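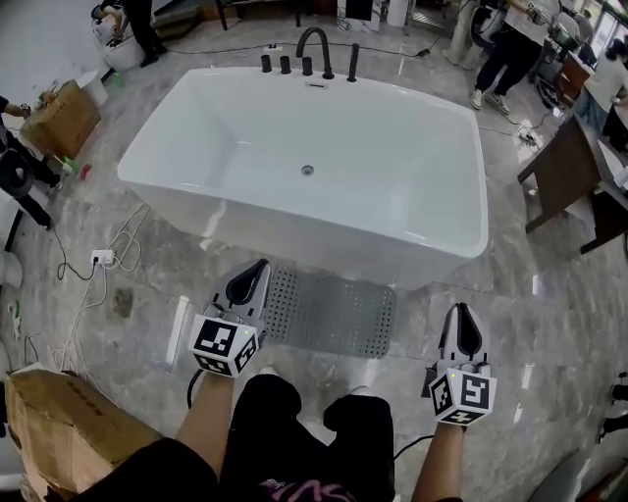 The Big White Tub, and Its Mat

A small gallery from the bathroom end of the house, put together by Leanne Rowbotham for the Illden renovation pages. The tub took 112 emails to choose and has so far inspired fewer baths than that.

We wanted freestanding. Everyone wants freestanding until they meet the price, and then a good number of them rediscover the charm of the shower. The one we settled on is a plain white rectangle with sloping sides, a thin rim and a small round drain in the middle. The faucet is black, with a tall gooseneck spout and more handles than I expected to own. I have learned what two of them do.

The marble-look floor is gray and polished, and in socks it is a sporting event. My sister crossed it once at speed, in September, and the mat was ordered the same evening.

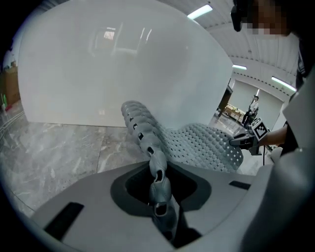 I went through 458 bath mats online before picking a gray one full of holes. The Clegg catalog had a fluffy version in oatmeal, which I admired for a whole weekend and then pictured damp. Gray with holes won. It has little round bumps all over, so your feet get a massage whether they asked for one or not.

It goes flat along the near side of the tub. My husband prefers it draped over the rim, and we have agreed to keep moving it back when the other one leaves the room.

Next in the gallery: the towel rail, 110 dollars and still in its box.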